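Search this site Search Go Menu

Renting a Kitchen Robot by the Month: A Review of the Ellura Student Tier
Final project report, Introduction to Automation
Aileen Barredo
Brilard Technical College

14 shares 2 comments

1. What I set out to do

My proposal in the fall was to build a robot arm that puts away kitchen tools. My budget was what a student budget usually is, so by the second meeting with my advisor the project had become a review of a service that simulates one. The service is Ellura. It runs in a browser, costs $19 a month on the student tier, and gives you an arm, a two-finger gripper and a catalog of household rooms to fail in.

The question I tried to answer is a plain one: can a student with one semester of Python get a useful pick-and-place result out of Ellura before the subscription gets annoying? I paid for three months, so the deadline was more or less built in.

2. Setup

The sign-up page promises that you will be moving the arm in "minutes." I was, if an evening counts as minutes. The installer for the local helper program wanted a newer graphics driver than the lab machines have, and the error message for this is the word "Notice" with an OK button. Support answered the next morning and was polite and correct.

After that it went smoothly. You choose a room, choose an object set, and write your grasp routine in a script panel. I used the Stistitz object set, an add-on that comes free with the student tier. It has spatulas, ladles, whisks and a colander that I came to dislike personally. The models are simple and have flat faces, and they load fast.

I also tried Radebe, the other service our department has a trial login for. Radebe has prettier rooms and a better manual. It also logged me out whenever I switched tabs to read the manual. I did not run enough attempts there to compare numbers, so there are none for it in this report.

3. Method

Every attempt used the same routine. The arm moves over the work surface, my script estimates where the handle is and which way it runs, the gripper turns to match, goes down, closes, and lifts. An attempt passed if the tool was still held at the top of the lift. I did not give partial credit for dragging a ladle to the edge of a table, although it was often exciting.

Objects were placed at random by Ellura. I left the friction setting at its default after finding out that the highest value lets you pick up a whisk by brushing past it.

4. Results

I ran 605 attempts and 323 passed, or a little over half. My advisor pointed out that I should not call this "a majority" in the heading, so I have not.

Failures fell into a few groups. The most common was a wrong angle estimate: the script found the wide head of the tool, got attached to it, and lined the fingers up with that. Next came closing too early, which was my bug, and which I blamed on Ellura in two emails I would like to have back. The rest were contact problems where a thin handle slid out sideways during the lift. I could not tell whether those were my doing or the physics engine's, and the log file does not record contact forces on the student tier. It does on the next tier up, a fact the log file mentions quite often.

5. Is it worth the money?

For a class project, yes. The replay tool alone would have saved me most of May if I had found it in April. The script panel has no undo past your last save, and the documentation for the gripper still describes an older one. I would tell another student to turn on autosave, skip the tutorial about drawers, and cancel before the renewal date, because the reminder email arrives after it. 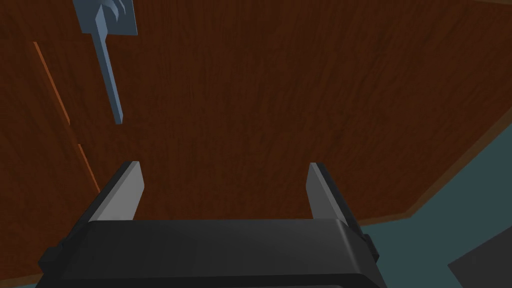
Angle estimation is what I would work on next, and I would start with the spatulas. With the fingers wide open over bare wood and a slate-blue turner up past the left one, the robot has an easy job on paper: the handle is one long straight bar, and it even points more or less toward the gripper. My script looks at the same thing and goes for the broad notched head. A version that searches for the longest straight edge first should do better, provided it doesn't fall in love with the edge of the table, which is longer and straighter than any spatula. I have a few days left on the subscription and plan to find out.

2 comments | 14 shares

More student projects
Sorting Bolts With a Borrowed Conveyor
Radebe Trial Login: Notes for Next Year's Class
A Line Follower That Follows Most Lines
Automatic Plant Watering, With Apologies to the Carpet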